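4.3 Loading bottles in the lower compartment

1. Set the bottles on a table next to the refrigerator before you open it.
2. Check that each cap is screwed tight and wipe the base dry.
3. Open the lower compartment and pull the clear bin toward you by its front edge - do not lift it.
4. Lay bottles on their side, caps facing out. The Reltby bin holds 2 large bottles.
5. Push the bin in until it stops, then close the door.

Note: Allow 15 minutes before loading more bottles.

CAUTION: Do not put glass bottles in this compartment if it is set to freeze. Fill plastic bottles to no more than 80 percent before freezing.

Bottle on the table beside the open refrigerator 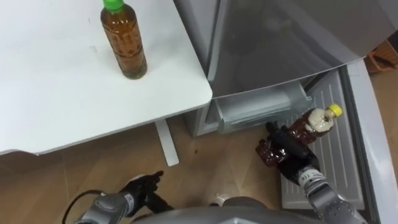
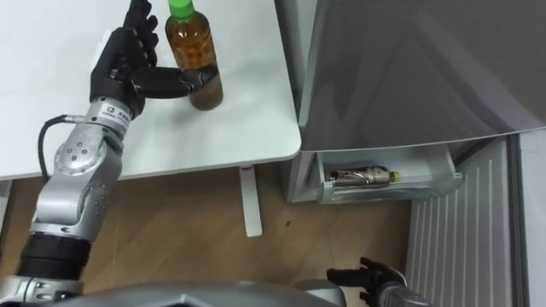
Lumturie Stojanović commented on Tuesday: Step 3 is right about not lifting. Mine came off the rail twice until I kept it level.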